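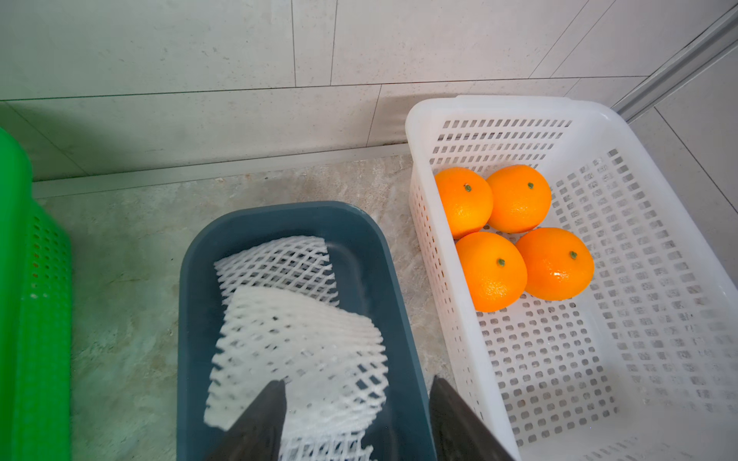 Oranges in the white basket, foam nets in the blue tray. Marble-patterned floor, beige-gray.

Notebook, Bondness workshop, back bench. January, 4:10 in the afternoon.

Fruit unpacking, continued. I had hoped to write "finished" by this page but the carton from Gilani holds 80 and I have a spine.

Moved the whole business onto the floor. The bench was fine for height and terrible for everything else: an orange that gets away on a bench goes on to have a second career under the drill press. On the floor it rolls as far as the wall and waits for you. My knees have filed an objection. Somebody please bring back the foam kneeling pad that used to live by the sink.

Layout that works for me: basket on the right, tray to the left of it, carton behind me. Orange out of the net, orange into the basket, net into the tray. I tried it with the tray on the far side of the basket and kept dropping nets in with the fruit, then fishing them out, which is the same job twice with worse posture.

On the nets. They grip. Pulling from the stem end catches on the little green cap and sometimes takes it off, and a de-capped orange goes soft in the store room sooner than the others (see the sad bag from before the holidays). Push from the bottom with a thumb and peel the foam back like a sock. Slower for the first 5, then faster. The small fruit nearly falls out by itself. The big ones need persuading.

The nets also refuse to lie down. Put two in a tray and they take up the room of a winter hat. Pressing them flat lasts until you look away. Best I've managed is feeding one inside another, 3 deep, at which point you have a sort of foam leek that does stay put. We are keeping them, by the way. Mitine wants them for wrapping the glass floats and it seems silly to buy new.

Basket notes:
– Holes all over, sides and floor, so air gets in. Good for fruit. Also good for whatever drips out of fruit, so wipe underneath.
– Rim is smooth, kind on the hands. The old wire one from Flaltitz bit me twice and is now holding extension cords, a job it deserves.
– Start in a corner and build outward. Dropped in the middle they wander to whichever side they like and then knock into each other when you lift.
– One layer, two at most. I know it looks like a waste of basket.

Tray notes: the slate-blue one is the right size for a short session and too small for a carton. Empty it into the bag before it heaps up. Nets on the floor are slippery on that marble pattern, and I'd like to keep the accident book as dull as it is.

To do
Second basket for the rest of the carton, same kind if we have it.
Label on the net bag, in large letters, so it isn't thrown out again.
Ask Gilani whether they'd send the next lot without nets. They'll say no, but ask.
Wash hands before touching this notebook. The previous page smells like marmalade.

Stopped for coffee, 4:45. Carton still mostly full.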